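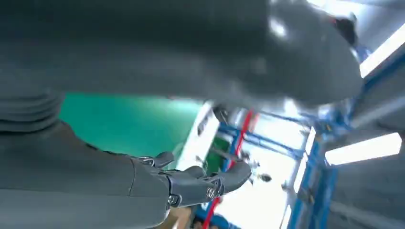 청록색 벽과 파란 금속 프레임: 실습실 환경 개선 프로젝트 결과 보고서

1. 시작하게 된 이유

우리 조가 이 주제를 고른 것은 솔직히 거창한 문제의식 때문이 아니었습니다. 한 학기 내내 같은 실습실에서 밤늦게까지 과제를 하다 보니, 어느 날 저녁 누군가 "이 방은 왜 이렇게 눈이 피곤하지?" 하고 중얼거렸고, 그 말에 다들 고개를 끄덕인 것이 전부입니다. 마침 공간디자인 수업의 기말 프로젝트 주제를 정해야 하는 시기여서, 멀리 갈 것 없이 우리가 매일 앉아 있는 방을 다뤄 보기로 했습니다. 프로젝트 이름은 조원들이 투표로 정한 '브리케티(Briketti)'입니다. 뜻은 없고, 발음이 귀여워서 뽑혔습니다!

2. 벽 색에 대하여

벽은 청록색입니다. 처음에는 너무 튄다는 의견도 있었는데, 며칠 지내 보니 생각보다 차분해서 정이 많이 들었습니다. 무늬 없이 매끈하고 고른 색이라 빛을 받는 정도에 따라 한쪽 끝으로 갈수록 조금 밝아 보이는데, 저는 개인적으로 그 은근한 변화를 제일 좋아합니다. 문제는 벽 오른편에 세워진 흰 패널이었습니다. 빛을 강하게 받으면 표면이 하얗게 날아가 버려서, 눈이 자꾸 그쪽으로 끌려갑니다. 조도계를 빌려 재 보니 패널 앞은 1735럭스, 벽 앞은 1147럭스였습니다. 수치를 보고서야 그동안의 피로감이 설명되는 것 같아 다 같이 웃었습니다.

3. 파란 프레임

파란 금속 프레임은 가로대와 기둥이 서로 엇갈리는 구조입니다. 치우자는 말도 있었지만, 벽의 청록색과 나란히 두고 보면 의외로 잘 어울려서 그대로 살리기로 했습니다. 대신 주변 물건을 정리하고, 드루킥(Drukik)에서 산 무광 시트지 견본을 흰 패널에 임시로 대 보았습니다. 견본 값은 거의 3000원이었고 배송비가 더 나왔습니다. 견본은 두 가지였는데, 밝은 회색 쪽이 훨씬 편안하다는 의견이 많았습니다.

4. 아쉬운 점과 남은 일

10월에 잰 값뿐이라 계절에 따른 차이는 알 수 없습니다. 오전과 오후를 나누어 쟀어야 한다는 지적은 중간 발표 때 바산티 아루무감(Vasanthi Arumugam) 선생님께서 해 주셨는데, 바쁘신 중에도 저희 표를 한 줄 한 줄 읽어 주셔서 정말 감사했습니다. 덕분에 측정 지점을 바닥에 테이프로 표시하는 습관도 생겼습니다(처음에는 매번 다른 자리에서 재고 있었습니다...).

다음 학기에 이 방을 쓰는 조가 있다면 회색 시트지를 패널 전체에 붙여 보고 같은 지점에서 다시 측정해 주었으면 합니다. 측정표와 남은 견본은 수업 자료함의 '브리케티' 봉투에 넣어 두었습니다.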